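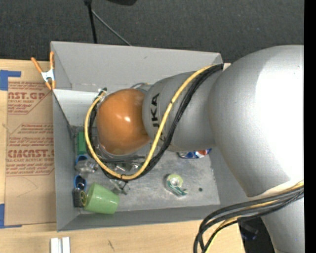
kestrel_b replied:
Cable dressing needs to be in the written standard, full stop. At our place everyone does it their own way and every cell ends up different. If a loop hangs under the wrist, someone should have to sign to say how low it's allowed to go with the arm at full reach. Ours says "route cables sensibly". Sensibly!!

dunnock77 wrote:
Agree in principle, but a number for loop depth is useless. Depends on the bin, depends on the tool, depends how far the last joint turns. Too tight and you're pulling on the connector every time the wrist goes round. I'd take a bit of droop over a snapped pair any day.

For anyone just arriving, this is the bin picking good practice sheet we're trying to write between us. Draft 3 is in the first post of the old thread. Comments on cables, clamping and mixed items please, leave the guarding section alone for now, that's being done seperately.

kestrel_b wrote:
Fine, not a number then. A test. Slowest speed, run the wrist through every pose the program can call, over the bin, with the worst load in it. Cable touches a wall or an item = fail, redress it. Ten minutes work.

pallet_jack wrote:
It is never ten minutes.

Grallelitz line here, we did exactly that in March and it took most of a shift. The planner picks its own grasp poses so you can't list "every pose the program can call". We ended up with the corners and the centre, tool at lowest height, wrist both ways. Covers most of it. Wouldn't swear to the rest.

kestrel_b wrote:
Corners and centre is miles better than nothing. Put that in.

Oľga Štefanec wrote:
Posting on lunch so short.

Corners and centre, yes, but do it with the items in. We passed the check with an empty bin and then had trouble with tall boxes stood up against the wall. Cable loop doesn't care about the floor, it cares about what sticks up.

Also please can the draft stop saying "bin must be secured" and leave it there. Secured how. I've seen one spring clamp on one edge called secured. A clamp like that is ok for lining things up while you set up. For running unattended I'd want a proper stop on at least two sides, so the bin can't creep when the tool nudges a wall.

dunnock77 wrote:
Going to disagree on the clamp. For a bench cell at low speed a spring clamp lets go if the arm catches the bin, and I'd rather the bin moved than the wrist took it. Bolt it down solid and the first bad plan costs you a tool.

Oľga Štefanec wrote:
Then write that down as the reason and set the force limit to match! My problem is people using a clamp because it was in the drawer. And if the bin is allowed to shift you need to re-find it before the next pick. The draft doesn't say that anywhere.

dunnock77 wrote:
Ok that's fair. Suggested wording:

"If the bin is held by anything that can slip, check bin position before each run and after any contact stop. Mark the bin's place on the table so a shift can be seen by eye."

pallet_jack wrote:
Tape marks. Corners only, one colour for bin position and don't use that colour for anything else on the table. We had blue tape for bin corners AND blue tape holding stuff down and the night lot lined the bin up to the wrong bit.

kestrel_b wrote:
Yes to one colour one job. Would add: nothing on the table inside reach that isn't in the setup photo. Sheets, offcuts, spare blocks, whatever. Either it's fixed and it's in the model or it comes off.

mothwing wrote:
Strongly against that last one, sorry. I run a small test bench not a factory line, there's always something on the table. If the rule is "nothing at all" people will ignore it and then ignore the rule above it too. Make it "nothing loose". Taped flat is fine.

kestrel_b wrote:
Taped flat today. Corner lifts next week and the tool catches it.

mothwing wrote:
So check the tape? You already want everyone checking the cables.

Oľga Štefanec wrote:
Could split it. Test bench: fixed flat things allowed, listed in the setup sheet. Production: clear table. Two lines, done.

Now mixed items, section 5. The draft says 50 picks of each item before sign-off. For clear plastic I don't think that proves anything. See-through and shiny stuff is where the depth camera gives you holes, and whether you get a grasp depends on what's lying behind it. Fifty picks with it sat alone in the middle of a bare floor tells you very little. Needs to be against walls, next to dark things, overlapping.

pallet_jack wrote:
+1. Our Horier cell did 1,000 picks of cans and cups, lovely figures, then someone dropped crumpled packaging in and it just kept grabbing at nothing. Not a crash, just went on and on. There should be a limit on empty grabs in a row. We use 3 then stop and call.

dunnock77 wrote:
3 is low. You'd be walking over there all day. Depends what you pay people for I suppose.

pallet_jack wrote:
Not that bad once it's tuned. And it gets people to look in the bin, which they otherwise don't.

mothwing wrote:
Can we have something about bin walls too. Grey bin, grey floor, scuffed to bits, and stuff always ends up bunched on one side after a while. The pick rate drops off as you go because what's left is all in the corners. If someone quotes a rate I want to know was it a full bin or the last few bits. The Molelex sheet doesn't ask and neither does ours.

kestrel_b wrote:
Quote both. Full bin, and down to the last items. Adding.

dunnock77 wrote:
Right, updated text for draft 4, November 15, 2024. Shout if I've mangled anyone's point:

Cables: check at slow speed with the tool at lowest height, at all corners and centre, wrist both ways, items in the bin including the tallest. No cable to touch bin or items. Recheck after any tool change.
Bin: if it can slip, check position before each run and after any contact stop. Corner marks in one colour, that colour used for nothing else.
Table: production, clear. Test bench, fixed flat things only, listed.
Items: test see-through and shiny ones by walls and overlapping. Limit on empty grabs in a row, site to set it and write it down.
Rates: give full bin and end of bin.

Left kestrel's "sign for loop depth" out. Can go back in if more than one person wants it.

kestrel_b wrote:
I want it back in. A test nobody signs is a test that didn't happen.

mothwing wrote:
Sign for the test then, not for the depth?

kestrel_b wrote:
...ok. Yes. Name and date against the cable check.

pallet_jack wrote:
"Recheck after any tool change", can you add "and after any cable tie is cut". Thats when ours goes wrong. Somebody snips one to get at the connector and puts it back an inch along.

dunnock77 wrote:
Added. Will put it up on the Coste page tonight if the login works.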